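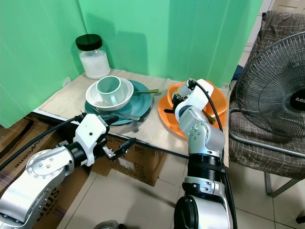

Will It Do the Dishes?
Speaker notes, Prys Prydderch
Fasstead Public Library, evening series, November 16, 2022

Start without the microphone if the room is small. Wait for the coats.

Opening

Good evening. Ask who came because they want a robot to do their dishes. Hands. Ask who came because they are afraid a robot will do their dishes. Usually one hand, usually somebody who sells dishwashers.

I have worked near machines for most of my life, the last stretch of it at Hedegaard, where we pack cabinet hinges. We have an arm on line 4 that puts a hinge in a box. It has done this so well and for so long that people stopped watching it. My sister came to visit in May, saw it, and asked when she could have one for the kitchen. I said something vague about prices. This talk is the answer I should have given her.

Short version, for anyone who has to catch the bus: some of it, slowly, on a good day, with an engineer in the next room.

Why the hinge is easy

The hinge always arrives the same way up. If it doesn't, a man called a fixture designer gets a phone call. The box is where it was yesterday. The light is the same at noon and at midnight, there being no windows, which is a separate complaint.

Take any one of those away and line 4 becomes a very expensive coat rack. I have seen it happen over a box that was a little too glossy.

(Pause here. The factory people laugh, the others wait.)

Now think about a table after a meal. Bowl on a plate, mug in the bowl, spoon wherever the spoon ended up. You stack it that way yourself without thinking, and you carry the whole tower to the sink with your thumb on top of the mug. To the arm, that is a dozen decisions before anything has moved. What goes first? Can you hold the mug by the handle, and which way is the handle facing? If you lift the bowl, does the utensil under it come too?

Two arms help. They also give you two things that can bump into each other. An empty table is the only one where I have ever felt fully relaxed around them.

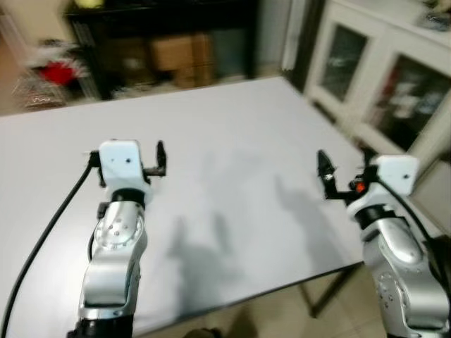 Spoons

I could do the full hour on spoons. The organizer has asked me not to.

A spoon is thin, shiny and low to the table. Cameras dislike shiny. Fingers dislike low. You and I pick one up by pressing a fingertip on one end, or sliding it to the edge of the table, or pinching and missing and pinching again, and we'd be embarrassed to be asked how. A gripper with two fingers has to come down close enough to get hold of the handle and stop before it tries to get hold of the furniture.

Spoons left leaning in a bowl are kinder. The handle sticks out and there is something to close on. If you want to be nice to your future robot, lean your spoons.

The orange dishes I am fond of, because they are easy to find. Orange bowl, orange plate, you could spot them from the parking lot. Whether the machine can tell where the bowl stops and the plate starts is another matter. White on white is worse. My mother's good china would finish off a research program.

Then there is the cup. A cup set inside a bowl will tilt, and a tilted cup has to be held at a slant or straightened first.
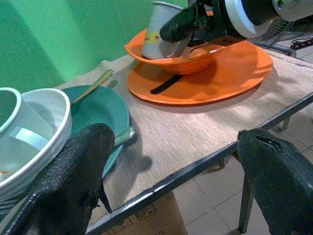
People always ask me about strength at this point, and strength is hardly ever the trouble. Those arms could lift a good deal more than a cup. The trouble is knowing how hard to squeeze. Squeeze a steel hinge too hard and you have a hinge. Squeeze a paper cup too hard and you have a mop job, and the mop is a whole other talk.

Cloth has the same problem in a different coat. A table runner looks flat until you drag a plate across it. Then it rumples, and everything standing on it has moved, and the machine's idea of the table is out of date. We do that, curse, and smooth it with our free hand. Try writing down the instruction for "smooth it."

How they learn now

Keep this part short, the slides are dull.

The old way was to write every move down. That is how line 4 was done, by a contractor from Celteck who ate lunch in his van. The newer way is to show the machine the job many times over and let it work out what the showings have in common. One demonstration of picking up a cup teaches it very little. A few hundred may teach it that cup, on that table. A table with different light on it wants more.

I like to put a number up here. I kept a tally at home for 3 days of every object I picked up, put down or moved out of the way, excluding my phone. It came to 285, and I live alone and am not tidy. A family of four would break my pencil. Multiply up to a week and you can see why 3,000 showings of one task no longer sounds to me like a lot of schooling.

So when you see a robot take hold of a plain grey cup over a plain white table, clap by all means, and then look at what else is in the room.
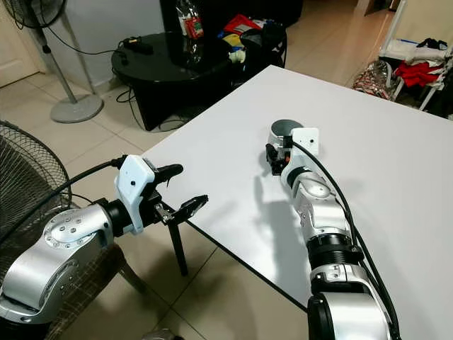
Laundry in a pile. Cords across the floor. A side table with a bottle on it and a heap of other things pushed to the back, as in every house I have ever been invited into. The cup is one job. Everything behind it is the job my sister had in mind.

Shop floor or kitchen first?

Shop floor, and it isn't close. Sorting, packing, moving bins, wiping a bench that holds still. We will change the shop to suit the machine, because we always have. Few people will rebuild the kitchen so the spoons lean.

I'd put loading a dishwasher ahead of folding a fitted sheet. I have never folded one either.

Questions

Likely ones: cost (say you don't know), jobs (take your time over this one, several Hedegaard people will be in the second row), cats (yes, a problem).

Return the clicker to the front desk. Last time it went home in my pocket.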